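**Subject:** Re: [shopfloor] Re: Sorting the bench at end of shift

> On Sunday the list had:
>
> We've been asked again whether a robot arm could do the end-of-shift tidy. Ours is a small repair shop, two benches, hand tools mostly. The salesman from Numum says it's a solved problem and showed us a film of an arm putting spanners in a drawer. I have my doubts. Has anyone on here had one doing this sort of work for real, day in, day out, with no one standing next to it? I don't mean palletising or loading a lathe. I mean picking up whatever is lying there and putting it where it belongs.
>
> Also, if the answer is no, what would you tell the boss?

Short answer: no, not day in, day out with no one nearby. Parts of it, yes. I'll try to say which parts, as the thread has wandered off into dishwashers and I think the bench question is the more useful one.

For background, I look after the automation side at Sandhu, the Rillen site. We have had arms on the floor for years doing fixed work. They pick the same casting from the same nest and put it in the same place, and they are very good at it. Last January we started looking at the tidying question properly, first in simulation and then on a spare arm in the corner of the tool store. The simulation side has now logged 3772 attempts at single moves (pick up one named thing, put it in one named place). Of those, 415 ended with the thing dropped, missed, or put in the wrong place and left there.

That sounds fair until you work out what it means for a whole bench. If there are ten things to put away and each goes wrong one time in nine, you will very rarely get through a bench clean. Someone then has to come and look, and by that point they could have put the lot away themselves.

The failures are not spread evenly either. Blocks are easy. Anything with two flat, parallel sides and a bit of height to it is easy, and most of the films you see are of exactly that. Pliers are middling: the handles move when you squeeze them, and if they are lying on top of something else the fingers can catch what's underneath. Small screws are bad. A screw on a flat surface gives you almost nothing to get hold of, and a small error in height means the fingers either close on air or press into the table. Hammers can be picked up all right, but if you take one by the handle, well away from the head, it swings or twists in the grip, and then your idea of where the head is will be wrong when you come to put it down.
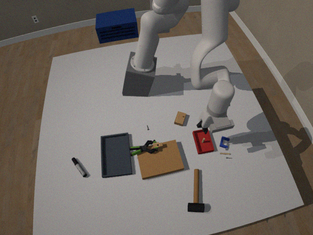

*Mahfuz Weerasinghe, simulated bench layout, tool store trial*

The layouts we use are of that sort. The arm has a plain two-finger gripper and a flat mat to work on, with trays to put things in and a mixture of tools and small bits. The pliers lying over the corner of the board are the move I would watch if you want to judge a system quickly. Ask for the pliers to go in the grey tray and see what happens to the board and the little beige part beside the jaws. If they get dragged along, it has only done half the job, and a scoring script that checks only the pliers will still pass it. Ours did pass it, until we changed the script.

The peg in the red tray is another one worth asking about. Getting it out means putting the fingers down inside the walls of the tray, so there is less room for error than with the same peg out on the mat. People who sell these things tend to show items going into bins. Ask to see something small coming out of one.

Even so, a mat like that is kinder than a real bench. The background is plain white and most things have clear space round them. There is no swarf, no oil, no rag thrown over half of it, and no cable coiled up with a mug in the middle. We get noticeably worse results on the real arm, and I don't have good numbers for that yet, so I won't quote any. The arm in the tool store has also been stopped more often than I'd like for dull reasons — a gripper cable, a guard switch, somebody's stool left inside the fence.

On knowing where things belong, it has come on a great deal. If you label the places and tell it in ordinary words, it will usually pick the right place for the right tool. I didn't expect that to be the easy part. What it can't do well is decide what isn't to be moved. A fitter leaves a clamp open on the bench as he's coming back to it in the morning. To the machine it is one more clamp to put away. We had words about this with the night shift and ended up marking off a strip of bench as do-not-touch, which works so long as people use it.

Speed: ours takes 3 minutes over what a person does in a few seconds, if you include looking, planning and a second try. At night with the lights off that hardly matters. During the day it is in the way.

As for what to tell the boss, I would say this:

- If the same few tools come back every night, shadow boards and a proper place for each will get you most of the benefit now, for the price of some foam.
- If you want an arm anyway, give it one narrow job. Blocks, gauges in cases, anything boxed. Leave loose screws out of it.
- Ask the supplier to run it on your own bench, with your own mess, for a full week. Count how often a person has to step in. Pelach agreed to this when we asked them. Numum wouldn't, at least not with us.
- Don't let the price of the arm stand in for the price of the job. The arm was the smaller part of what we spent. Guarding, fixing, and my time were the rest.

To whoever asked about folding laundry further up the thread, I've no experience of it. Cloth has no fixed shape, so I'd expect it to be harder than pliers, but there may be people on the list who have tried.

I can send the revised scoring script to anyone who wants it. It needs 2 small changes to run outside our setup and I'll put those in a note with it. Write to me off-list.

Mahfuz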